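Two arms on the bench, and what changed around them

The assembly room at Anisdale is on the second floor, above the loading dock, and it is smaller than you would expect for a company that ships to most of the Midwest. The firm makes sensor housings and small control units for greenhouses. It employs 16 people, and five of them work at the benches.

In January, one of those benches was given over to a pair of robot arms. The bench lead, who has worked at Anisdale since it was a two-room shop and asked that we leave her name out, agreed to talk about how it has gone. We met at 7:30 in the morning, before the first parts run.

"People outside think you plug it in and somebody goes home for good," she said. "Nobody went home. But my day is different, and so is everyone else's."

The arms are there to learn handovers. Most of the assembly work at Anisdale involves passing a part from one hand to the other, turning it and setting it down again. She told me she had never thought of that as a step until she was asked to write it down. The written version came to almost 90 lines for a single housing.

Soft and uneven pieces are the hard ones, she said, and the team practices on those before going near a finished unit. 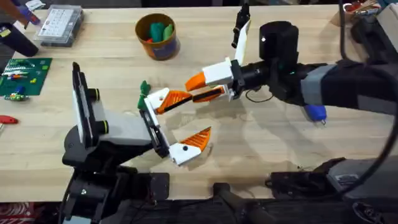

According to Boros, the trouble in the first weeks had less to do with the arms than with the shift schedule, which still assumed that every bench had a person at it from start to finish. Breaks were staggered wrong, and whoever was watching the arms ended up eating lunch last.

The bench lead agreed with that. The schedule was redone in the spring, and now the person on the arms rotates every two hours. She pushed for the rotation herself.

"Watching is tiring," she said. "It's a different kind of tired from doing. When I build units all day my shoulders hurt. When I watch all day I get a headache and I'm short with my kids."

I asked whether the pay had changed. It has, a little. Anyone trained to run the arms gets a higher rate for those hours, and all five bench workers have now had the training. One of them did not want it at first. He had been through something like it at Plernberg, a packaging plant across the river, where the machines came in one month and the layoffs were announced the next. She said she did not try to talk him out of his worry. She asked the owner to put in writing that no bench job would be cut during the trial, and the owner did.

"A letter is only a letter," she said. "But he has it in his locker, and he did the training."

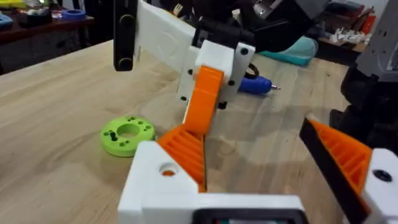

The trial runs on a number. If the arms can complete 400 transfers in a row without a person stepping in, Anisdale will look at moving them onto a live product. She would not tell me how close they are. She did say that a good morning can be followed by a bad afternoon, and that she keeps a paper notebook of what was different – the light from the window, a new batch of parts, who set up the bench.

The notebook has become a bigger part of her job than she planned. The software comes from a supplier called Nollunard, and its engineers now ask for her pages before they ask for the logs. She finds that satisfying, and also a bit annoying.

"I was hired for my hands," she said. "Now I write reports. I don't mind it, but I'd like it in my job title."
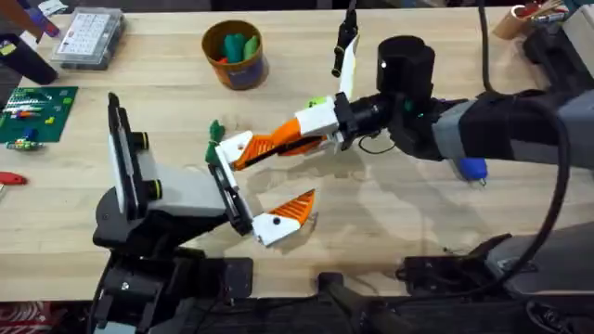 There are things she misses. The benches used to face each other, and people talked across them while they worked. To make room, two were turned toward the wall. The talk has moved to the break room, where there is less time for it. She has asked for the old layout back and been told it will be considered once the trial is over.

She also worries about new hires. Passing and sorting parts is how everyone in the room learned the products, herself included. If the arms take that over, she wants a month at the bench kept in the training plan anyway.

Would she have the arms taken out, given the choice? She thought about it while she put on her wrist strap.

"No. My wrists are better than they were last year," she said. "I'd have them put in slower, and I'd have asked us about the benches first."

The first parts run was due up from the dock at eight, and she went to meet the elevator.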